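Clulholm Cricket Scorebook Data

README, last touched in April

Hi! If you've landed in this folder you're probably either a member of the club, somebody Maricel Pangilinan sent my way, or a person who likes old cricket scores for their own sake (welcome, there are more of us than you'd think). I've been typing up the Clulholm Cricket Club scorebooks, and these files are what I have so far. It's ball-by-ball where the book let me do ball-by-ball, and innings totals where it didn't.

What's in the folder

matches.csv – one row per match. Date, opponent, ground, who won the toss, result.
innings.csv – one row per innings, with total, wickets, overs and extras.
deliveries.csv – the big one, one row per ball.
players.csv – names, every spelling of those names I've come across, and an ID number.
weather.csv – see below, it's a bit of a mess.
notes.txt – everything the scorers wrote in the margins that I couldn't bear to throw out.

There are 400 matches in matches.csv right now. The books cover 12 seasons, with one season missing completely (the book was left in a car that got sold, which is a story for another time). I still ask after it whenever I meet somebody from Clasthorpe, since the buyer was from over there.
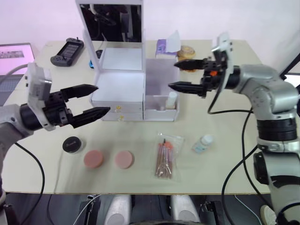 The spelling of names gave me more grief than anything else. Scorers write fast and they write what they hear. Consolacion Pascual kept the book for most of the early seasons and her handwriting is lovely, so those years went in quickly. After that you get whoever was out first and had a pencil. Benjie Belmonte turns up as B. Belmont, Benj, BB, Bellmonte and, for one whole afternoon at Kurek, just "Benjie's turn." I've merged all of those under one ID. If two players might be the same person and I couldn't settle it, I left them as two IDs and put a question mark in the "sure" column.

How a ball is written down

Each row in deliveries.csv has match_id, innings, over, ball, bowler, batter, runs_bat, extras, extra_type and wicket. Overs start at 0 and balls start at 1, because that's what the script I borrowed did and by the time I noticed I'd typed up too much to go back. Sorry! Wides and no-balls get their own row and the ball number keeps climbing, so an over with a few wides in it can run to 11 balls. That isn't a typo. I've had emails.

Extra types are w, nb, b and lb. Penalty runs are p, and that comes up once, when the ball hit a helmet parked behind the keeper and both captains had to go and look up the rule.

Wicket types are bowled, caught, lbw, run out, stumped, hit wicket and "other." Please read notes.txt before you do anything clever with "other." For run outs I only have the fielder's name about half the time, and I'd treat even those with some care, as there seems to have been arguing over who got the credit.

Rain

You can't play cricket here and not have a rain column. In matches.csv the result field can be won, lost, tied, drawn, abandoned or no_play. Abandoned means at least one ball was bowled. No_play means everyone stood in the pavilion eating the sandwiches. I went back and forth on whether to keep the no_play rows at all, and Latrice Ruiz-Ortega talked me into it. Her argument was that people will want to know how much of each summer got lost, and she was right, it's the first thing everybody asks me about.

weather.csv is whatever the scorer jotted at the top of the page, copied as written. You'll get "fine," "drizzle after tea," "grim" and "wind, bails off twice." I haven't tried to turn it into numbers. If you'd like to match it up with proper weather records, please do, and send me the result. 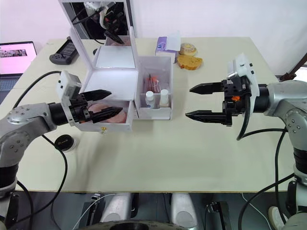
Shortened games are the other headache. When overs were cut, the new number is in overs_limit, but only if it was written down. If that field is blank, don't assume a full game! A lot of the Derkine fixtures were evening games that stopped when the light went, and the book just trails off. I've marked those with light = yes if the margin said so. The ones with nothing in the margin are blank, and I'd leave them out of any run-rate sums.

Things I know are wrong

The bowling figures and the ball-by-ball don't always agree. Where they clash I kept the ball-by-ball and put the book's own figures in innings.csv under book_total. Usually it's a run or two. In one game against Kurek it's a lot more than that, and I suspect a page got turned over twice.

Liudmyla Hutsuliak's batting average is too high. She knows. Several of her outs are on a page that had tea on it, and I could read the runs but not the wickets. She has asked me not to rush the fix.

Junior matches are mixed in with the adult ones for the first two seasons. I'm pulling them apart slowly. Anything with junior = maybe is on my list.

Using it

Go ahead and use it for whatever you like, and a mention of the club would be nice. Please don't put the juniors' full names online anywhere – in the files they're initials only and I'd like it to stay that way.

If you find a mistake, send me the match_id and the over and I'll get the book out and check. I fix things in batches, normally once I've got a cup of coffee and a free evening, so it may be a while. The next batch is the second-team books, which should add another 1000 rows or so to innings.csv, plus the two tour books once Maricel finds them.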